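Emetti Play Kitchen Set: Long-Term Review
August 2020

The set was bought through Fodow and has been in regular use since December. Assembly consists of nothing beyond unpacking. The pieces come in two groups, cookware and play food, and I assessed them separately. Size was checked against a 100 cm table, which holds the full spread with space left over for working.
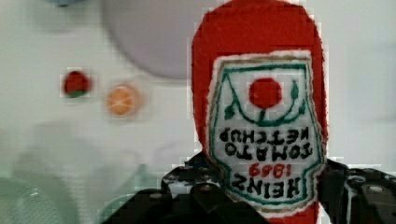

Play food gets the hardest handling in any set, and surface wear is the first thing to check. Plastic pieces wipe clean with a damp cloth. Fabric pieces need spot cleaning and air drying. Stitched detail holds up better than printing, and the felt ketchup bottle is a fair test: the lettering on its white label, down to the small red "1869", is embroidered and remains legible. The outline of the stitching is a little irregular. I count that as cosmetic.

The dishes are the strongest part of the set. The large plate sits flat and does not rock. The small bowl is deep enough to hold a piece of fruit upright, though a banana will stick out over the rim.

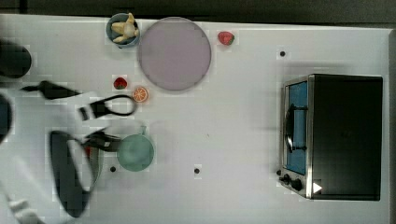
Stacking is less satisfactory. The bowl nests on the plate without trouble, but handles get in the way of everything else, and the storage box (133 mm deep inside) closes only when the toaster oven is left out. An Arai box of similar price takes the lot.

Color is restrained across the cookware: mostly muted greens and blues, plus black pans, with brighter shades kept for the fruit. After 40 wash cycles by hand I found no fading.

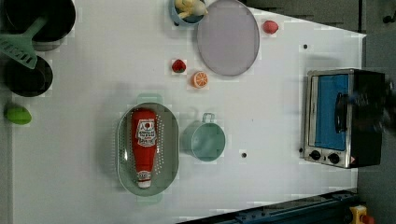 Can the pieces go in the dishwasher?
Only the plain plastic ones, on the top rack. Keep anything with felt or a label out of it.

The comparable Fovov set has 13 pieces and a thinner plate. Its pot is better balanced — the Emetti one tips slightly toward the handle when empty — but the Fovov fruit is hollow and dents under thumb pressure.

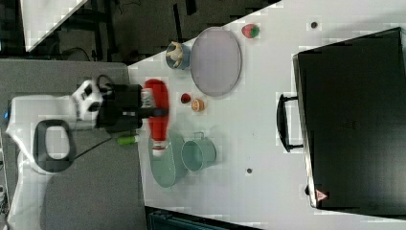 Plate, pot, cup and fruit set out on a white table.

Rating: good. Points lost for storage and for the pot handle. Replacement fruit is sold separately through Fodow, in single pieces.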